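In Defense of the Boring Example

I've spent most of this year making examples for a robot that doesn't exist anywhere except on our machines, and I have opinions now, so bear with me.

The project is called Risby. We drive a simulated robot by hand, record what we did, and hand the recordings to a model that's supposed to pick up the habit. Nele Bosman runs the collection side, I drive, and a few other people drive when they can be talked into it. A good session for me is nine recordings before lunch. A bad one is two and a headache.

What I want to argue is that we throw away too much. The usual rule, the one I was taught and the one we wrote into our own guide, is to keep the clean runs. Hand goes out, hand closes on the thing, everybody's happy. If the driver dithered or went in at a silly angle, delete it and go again. I followed that rule for months and got pretty smug about my delete key!

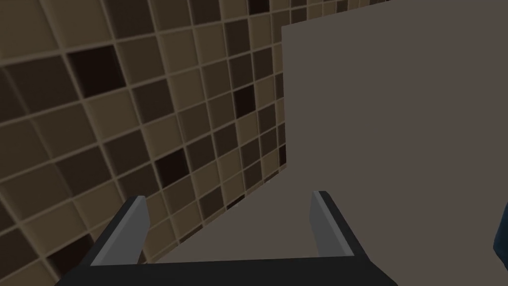 Then Ayantu Kahsay joined us and started asking to see the trash. She'd read through what we had kept and noticed that the hand almost never paused, never backed out, never spent any time open with nothing between the fingers. Of course it didn't. We'd cut all that. So when the model drifted a little off course, it was somewhere none of our recordings had ever been, and it just sort of flailed (I'm being kind).

We tried putting some of the messy ones back in. I'm not going to wave a chart at you, partly because I don't trust our charts yet. But I watched the thing miss, pull away and try again, and I hadn't seen it do that before. I may have clapped.

There's a fair objection here. Bad driving teaches bad driving, and if you keep every wobble you get a robot that wobbles. Nele makes this point to me about once a week, usually on Monday when she's going through the pile. I agree with her about the truly hopeless runs, the ones where I forgot which hand I was controlling. What I'd keep is the mistake with the recovery attached. If I went wrong and then fixed it, that's useful stuff, and it took me longer to make than the pretty version did.

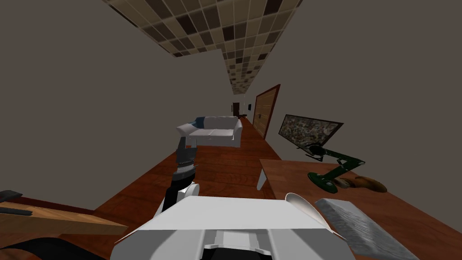 My other complaint is about rooms. People love to talk about variety in simulation, because it's cheap, and cheap variety tends to be paint. Swap the textures, call it a new room, carry on. We do it too. You get square tiles in cream and brown and dark brown running the whole length of the ceiling, over a perfectly ordinary sofa with a blue cushion on it, and the model has supposedly learned something about the world. Maybe it has! I do think odd surfaces help it stop leaning on color. But a strange ceiling doesn't change what the arm has to do, and I'd trade five new ceilings for one table where the thing I need is stuck behind a lamp.

That kind of variety is harder to get, and it's slow, and it has to come from someone thinking about how people leave their stuff lying around. Ayantu now sets up the table before I drive and won't tell me what she's done. It's annoying. My recordings are slower and uglier than they were in August, and I'd bet on them over the old ones.

So if you run one of these projects, go look at what your drivers are deleting. Ask them why. Ours had never been asked, and three of us turned out to have three different ideas of what "clean" meant, including one person who was tossing anything that felt long. We've changed the guide since then. It says to keep the run if you got back on track, and to write a line about what went wrong. I still forget to write the line.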